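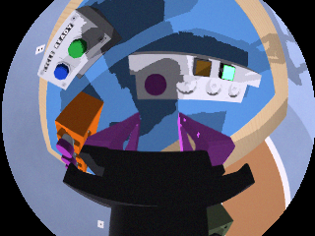 Berkeson open day: notes from the simulation room

Forum > Manipulation > Events and visits

dzach_ctrl
Went to the Berkeson open day in May and spent most of it in the simulation room, so I am writing up what I can remember before it goes. Corrections welcome from anyone else who was there.

The setup was a simulated tabletop with a two-finger gripper and a set of panels to operate: push buttons on one, a row of knobs on another. Visitors gave the software a short text instruction and it ran the attempt on a wall display. Zofia Kalinowski ran the session. She took questions while the runs were going, which I appreciated, though it made it hard to time anything.

Each visitor got 2 instructions. I asked for the green button first and one of the knobs second. The button press went through on the first approach. The knob run stopped short, with the fingers closed on air just above it. Kalinowski said the knobs had been added to the task set later than the buttons and had fewer demonstrations behind them. She did not give a ratio.

Control loop was quoted at 15 Hz for the policy, with a faster inner loop underneath. I didn't write down the inner rate.

rallis_c
I was in the group after yours. Same result on the button, but my knob run worked. It turned the knob and released. I would not read much into either of ours.

What bothered me more was the button. A press in simulation is a contact threshold on a joint with a spring on it. If the spring is soft, almost any touch counts. I asked what force was needed to register and was told it was a config value. I know it's a config value. I wanted the value.

feedline
"Fingers closed on air just above it" is a depth error or an offset in the tool frame. Did it miss by the same amount each time? If so it's calibration and has nothing to do with how many demonstrations there were.

dzach_ctrl
I only saw it once on my own run. Two other people in my group asked for knobs and I think both missed high, but I was standing off to the side and would not swear to it.

feedline
In simulation there is no excuse for a tool frame offset. You have the ground truth. Print it.

stamatia.g
You have the ground truth, the policy doesn't. It was running from camera images and joint positions. Kalinowski said this at the start, before most people had sat down. A consistent high miss is what I'd expect from a policy that sees the knob partly hidden behind the gripper during the last stretch of the approach. White knobs on a white panel don't help either.

I work on something similar at Wekley and we lost most of a spring to this. Our fix was a second view from the side. It cost us frame rate and I'm still not sure it was the right trade.

rallis_c
Then the demo should say so. The handout had a single success figure for the whole task set. Buttons and knobs should not be in the same average. Pressing a domed button from above tolerates a few millimeters of error in every direction. Grasping a small knob and turning it does not.

kettle_and_arm
Does anyone have the handout? I got there too late.

rallis_c
I have it in front of me. One side of one sheet. It lists 11 tasks, 30 trials per task, and one pooled percentage. No breakdown, no random seeds, no statement on whether object positions were varied between trials.

stamatia.g
Positions were varied. You could see it between visitors. The panels came up at a different angle on my second run, and the button panel had moved closer in. How much they vary in the trials behind the handout I can't say.

Thirty trials per task is thin but it's an open day, Charalambos. The sheet was next to the parking map.

rallis_c
People quote open day sheets. I've seen a Fragkou slide with a number on it that came off a sheet exactly like this one, and it's still in circulation.

old_servo
I'll say the unpopular thing. I have been going to these since they were held in the machine hall, and I would sooner watch a real arm miss a real knob than watch a rendered one hit a rendered one. Rotary friction is the whole problem with knobs. Put in a detent and a bit of wear on the shaft and see how the policy likes it.

stamatia.g
No argument on friction. But with a real arm you'd have had one or two visitors running it all afternoon and the rest watching. We got through the whole queue. For a public session I think they chose correctly.

old_servo
Correct for the queue, maybe.

vstamatop
I help maintain the task set, so a few answers.

Button threshold: it is a displacement threshold, no force term. The button has to travel most of its range before it registers. A graze will not do it. I'll check the spring stiffness and post it.

Knob misses: feedline and Stamatia are both partly right. There was a scaling bug in the knob collision shape in the build used that morning. The collision shape stood slightly taller than the rendered knob, so the fingers could stop early and then close above the visible part. It was fixed at lunch. dzach_ctrl, if you were in before noon, that is likely what you hit.

Pooled figure: agreed, it should be split. The per-task table exists. I'm asking if it can go up.

dzach_ctrl
I was in the 10:30 group, so that fits. Thanks.

rallis_c
And the trials on the sheet, were those run before or after the fix?

vstamatop
Before. They will be rerun.

feedline
So it was geometry.

stamatia.g
For the morning groups. My run was at three and the gripper still came in high on the smallest knob before it corrected.

kettle_and_arm
Is the build going to be available to download? Jaltwood put theirs up after their visit day and it was usable with nearly no setup.

vstamatop
Not the trained policy. The scene files possibly, after the rerun. I'll post in this thread either way.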